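Chapter 4
When the Grip Lets Go: Faults in Handling Household Objects

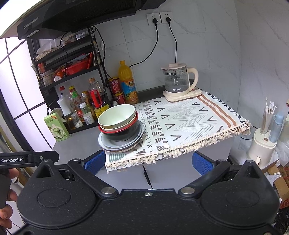 Most students come to this subject with a picture of failure in their head, and it is usually a loud one. An arm swings too far, a joint breaks, a red light goes on. In a home kitchen the faults are quieter. A bowl turns a little between two pads, and the controller still reports a good hold. The fault is already present at this moment, but the damage comes later, when the bowl is over the floor.

This chapter begins with such a case. We will call it the Fedcombe incident, after the test kitchen where it took place. The task was simple to describe: take the top bowl from a stack, carry it to the sink and put it down. The system had learned the task from demonstrations made by people with hand-held grippers. It had done the task well for 25 runs on the same afternoon. In the next run the top bowl came up together with the bowl below it. The two stayed joined for 4 seconds and then separated in the air. The lower bowl hit the edge of the counter and broke, and one piece went as far as the doorway, where a technician was standing in light shoes.

The technician was not hurt. The first report, written the same evening, gave the cause as "slip" and asked for new pads. The pads were changed in April and the fault came back within 42 runs.

A second report was then made by the Halliday group, who did not start from the pads. They started from the recorded finger opening. When the gripper held one bowl, the fingers closed to nearly the same width each time. In both failed runs they stopped 2 millimeters earlier, because the rims of two bowls were between them. This number was in the log from the beginning. The software had no rule for reading it - it asked only if the fingers had met something, and they had.

We can take from this case a difference that will be used in the whole chapter. A grip fault is a fault in how the object is held. A grasp decision fault is a mistake about what is being held. The first can often be repaired with a better surface or more force. The second can become worse with more force, as two nested bowls may be pressed together more firmly and travel farther before they part.

The kitchen also adds its own dangers. Water, glass and electric cords may be within reach of the same movement, and a dropped dish does not choose where it falls. For this reason Section 4.3 treats the area around the object as a part of the task, and Section 4.4 explains how to set a safe distance for people in the room.

Before reading further, look again at the two reports, which are printed in full in Appendix B under the names Fedcombe and Halliday. Write down which facts appear in both. Then mark the first moment at which the run could have been stopped safely.

4.1 What the fingers can measure

A gripper with two fingers gives us very few signals. The most useful are the opening width, the motor current and the time since contact. We will take the opening width first.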